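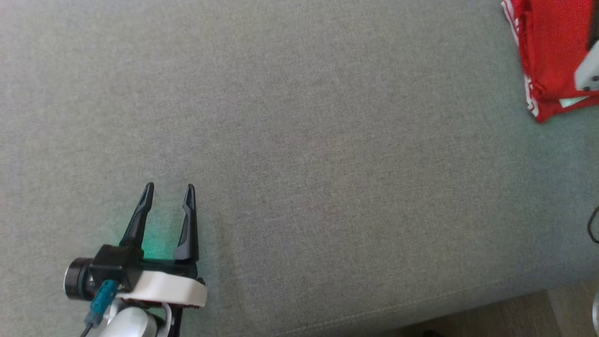
Pledis 家用整理机械臂:选购与预算说明

来看这一页的人大致分两种:一种已经有预算,另一种想知道该跟老板要多少。后一种请先读“隐藏开支”那段,读完再去敲老板的门。

适用场合
沙发、床面、矮柜台面上的衣物拾取与归拢。叠衣服不在基本配置里。销售如果跟您说“顺便也能叠”,请让他写进合同,再看看他的表情。

基本配置
单臂一套,含两指夹爪
腕部相机及线缆
控制器与急停按钮
固定底座(带轮底座另购)
纸质手册一本,英文,翻译得比原文还难懂的中文版可以下载

价格
整套租用每月 3000 欧元,押金另计。备用夹爪指尖每对 125 欧元。带轮底座 2000 欧元,轮子包含在内,这个问题真的有人问过。
以上报价自 06/06/2018 起执行,不含运费。

夹爪怎么选
平指便宜,夹毛巾、抱枕套够用。尖指适合从一堆衣服里挑起一个角,针织袖口、运动外套这类软塌塌的东西尤其需要它。布艺沙发的坐垫颜色和纹理都很均匀,衣服放在上面算是好认的;要是您家的沙发和您的衣服一个颜色,请预留更多调试时间,或者换个沙发,看哪样便宜。
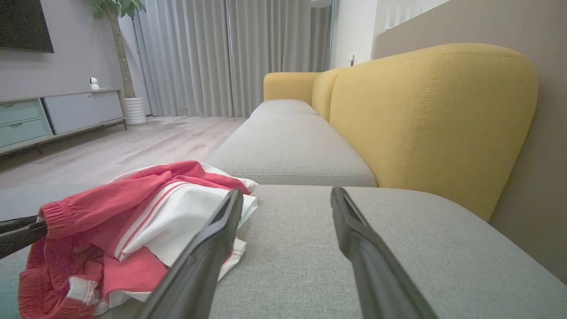
指尖属于耗材,这一点要写进预算。我们在 Imthorpe 的样板间一月份换过一批,负责采购的 Hiwot Mersha 当时只批了一对,后来补单,运费比指尖还贵。建议首单至少订三对。

隐藏开支
场地:底座周围要留出机械臂转身的空间,茶几多半得搬走。搬去哪里,本公司不提供意见。
线缆:延长线和线槽请自备。客厅里的插座永远在沙发的另一头。
人工:头两周需要一个有耐心的人守在旁边。耐心没有料号,我们试过申请。
保险:请先问自己的保险公司,他们第一次听到“机械臂在客厅”时通常要转接几个部门。

交货与安装
Beyene 仓库有现货的,十个工作日内发出。无现货的以邮件确认为准。安装由 Julladex 负责,半天可以完成,前提是电梯能用。
询价请写明订货号 331,并附上房间平面图,手画的也行。联系人 Femke Boersma,技术问题请抄送 Dagim Demissie。他回信很短,但一般是对的。

退换
未拆封的指尖可退。拆封后又装回去的,我们看得出来。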